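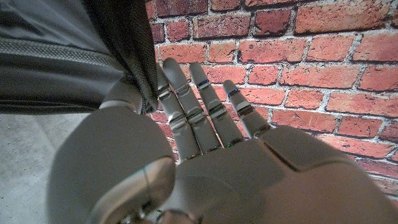

Ticket: Sourdough starter gone flat after move to new flour
Product: Skida rye starter, dried sachet
Opened: 21 Apr 2019
Status: Solved, left open for follow-up

First message

Hello! I've been baking with your Skida starter since the winter and I love it, it makes the best rye I've ever had out of my own oven. But for the past week it has barely moved. It used to double between breakfast and lunch and now it gives me a few sleepy bubbles and a grey puddle on top. It smells sharp, a bit like nail varnish. No mould, no pink, no fuzz.

What I do: feed once a day in the evening, 25 g starter, 100 g flour, 100 g water, in a glass jar with the lid resting on. The jar lives on the shelf by the kitchen window.

What changed: I ran out of the Jääskeläinen wholemeal rye and bought a bag of Brerko white bread flour, as it was all the shop had. Same jar, same spoon, same tap water.

I would be so sad to lose it. Can it be saved?

Reply from support

It can, and please don't bin it! The grey liquid is only what a hungry starter gives off. You can pour it away or stir it back in. The nail varnish smell points the same way. Pink or orange streaks would be another matter, so do keep looking for those.

Two questions before we go further. How warm is that shelf at night? And is the Brerko bleached? It should say on the side of the bag.

Customer

Bag says unbleached. I put the fridge thermometer on the shelf overnight and it said 14 at breakfast. I had no idea it got that chilly. The heating goes off at ten and the window is old.

Support

Brilliant, thanks for measuring, that helps a lot. 14 is slow going for this one. It likes the low twenties. White flour also has less in it for the starter to feed on than wholemeal rye, so you've had a change of food and a cold bedroom at once.

Try this:

1. Stir well, keep 25 g, and put the rest aside for pancakes (they're lovely with a bit of honey).
2. Feed the 25 g with 25 g wholemeal rye and 25 g water at hand heat. Any wholemeal rye will do.
3. Move the jar into the oven with the oven off and the light on. Put a note on the door!
4. Feed again after 12 hours, same amounts. Put a rubber band round the jar at the level of the mix.
5. Carry on for 6 feeds, then tell us what you see.

Don't add sugar or shop yeast. We do get asked.

Customer, after feed 2

Nothing much. Rose by a finger and sank. Smell is better though, more like yoghurt. My oven light gets quite warm, the thermometer says 31. Too much?

Support

A bit, yes. Wedge the door open with a wooden spoon and see where it settles. A smell of yoghurt is very good news.

Customer, after feed 5

24 with the spoon in. It's over the band!! It went past double in seven hours and the top is all domed. I did a little dance.

Support

So did we! Do the last feed, then build up 200 g for your loaf and keep a spoonful back. If you want to use up the Brerko, go half and half with rye at first and change the mix slowly over several feeds.

Customer, after baking

Loaf out this morning. Good crust, open enough, sour in the way I like. One side is a bit higher than the other but I think that's my oven. I've dried some of the starter on baking paper as a spare, in a Gukiton tin at the back of the cupboard. How long will it keep like that?

Support

Months, if it's bone dry before the lid goes on. It should snap when you bend it. We'll leave this ticket open until May in case it goes sleepy again.

Contact support | © 2019 Skida | Back to top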